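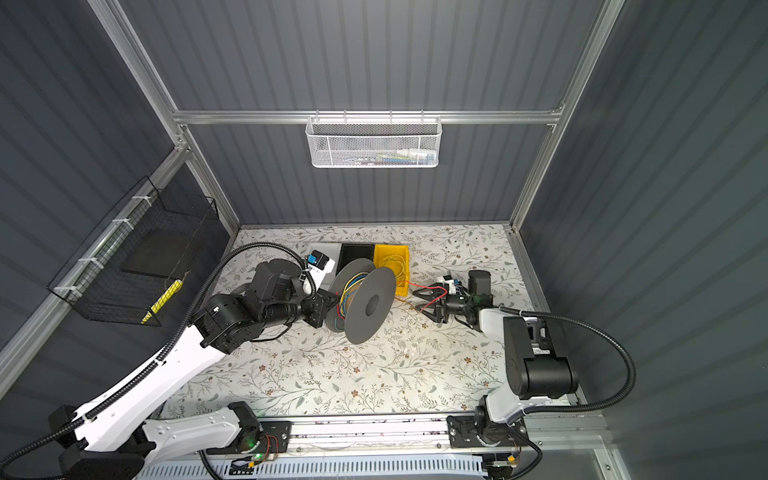 Gray spool with the blue, yellow, red and green wires around it, plus the two wall baskets up behind.

Search the help pages Go

Storing loose wire on empty filament spools, and what do you put in wire baskets?

posted by tangletrout
7 replies · 1,393 views · Share

Hi all, long-time reader and I finally have something to ask. I've got way too many offcuts of hookup wire. They used to live in a shoebox, and every time I wanted a bit of red I'd pull out a bird's nest the size of a grapefruit (you know the one). So in September I started winding the stuff around empty filament spools, the gray plastic kind, because I'd been hanging onto them for years with no plan whatsoever.

It works okay! The trouble is I've put all the colours on one spool as a bundle, and the minute I want just the yellow I have to unwind half of everything else. Then it springs off the hub and I'm back to the bird's nest, only now with a spool in the middle of it.

So, two things really. Should I be doing one spool per colour, or is there some trick to keeping a mixed bundle under control? And the second thing is the baskets. I've got a white mesh one on the back rail and a black grid one on the left wall, held to its bar with white cable ties, and I can't decide what belongs in them. At the moment it's bits and bobs in the bottom of the white one, and I'd love to have a system before it all silts up. I'd also like the spools off the table if I can manage it. The table has a nice flowery print on it and I'm fond of seeing it.

My offcuts are mostly short, under a metre, with a few longer runs. I don't want to spend much. Thanks in advance!

61 people found this helpful · Share

Nanami Matsuda

One colour per spool, every time, but only for the long runs. I did what you're doing with a mixed bundle and lasted maybe a month before I lost patience with it. For anything under a metre a spool is overkill anyway. Fold the piece in half, fold it again, twist a bit of bread-bag tie around the middle and drop it in a zip bag with its own colour. You can flip through the bags like recipe cards.

For the long runs, drill a tiny hole in the flange (3 mm is plenty), poke the starting end of the wire through from the inside and bend it over. Wind it on with a bit of tension. When you get to the other end, catch it with a clothes peg on the rim or a loop of masking tape with the corner folded under so you can get it off again. That stops the springing. I've got roughly 400 metres of wire put away like this, some of it left over from rewiring my dad's model railway, and I haven't had to cut a knot out in ages.

If you really want to stay with a mixed bundle, cut all the colours to the same length first and tie them together every hand's width with a scrap of wire. Then it behaves like one cable. You can't get just the yellow out, though, so it only makes sense if you always use the set together, like for a four-wire plug.

Getting them off the table is easy. Run a piece of dowel through the holes in the middle and hang it from two hooks. Mine is an old curtain rod from Fevberg that was too short for any window in this house. Leave some slack at the sides or the spools rub and won't turn.

Marked as best by tangletrout · Share

plodalong_pete

just chuck the short ones. wire is cheap

2 comments

tangletrout: I can't, I've tried, I'm my grandmother's grandchild.

plodalong_pete: fair enough

Drostside Shed

I'll have a go at the basket half, which is more my department. My rule is that wire baskets are for things bigger than the holes. Anything small goes in a tub or a lidded container first and the tub goes in the basket. Otherwise you get little bits dropping through, or wedging in the mesh where you can see them perfectly well and can't get your fingers at them. Hexagonal mesh is terrible for this, I lost a whole evening to a grub screw once.

I'd give the basket that's easiest to reach to whatever you pick up most, so side cutters, tape, strippers. The other one can take flat things stood on edge. Panels, offcuts of sheet, that plastic bag of instructions you're never going to read. Flat stuff stands up nicely in a grid basket and you can see what you've got from the side.

Cable ties are fine for holding a basket, but I'd add a couple more if you plan on loading it up, and check them now and then. Mine went brittle after a few winters in an unheated shed. I swapped to the reusable kind from Heltero and they've been good so far. Keep the heavy stuff low down either way!

Also agree with Nanami about the dowel. If you don't have two hooks handy, a couple of big bulldog clips on a shelf edge will hold it while you decide.

12 comments · Share

tangletrout: This is great, thank you both. I'm going to separate the colours tonight with a cup of tea and the radio on. Will the clothes pegs mark the insulation at all?

Nanami Matsuda: Not if you peg onto the rim and just trap the last bit of wire. Wooden ones are gentler than plastic if you've got them.

Show more comments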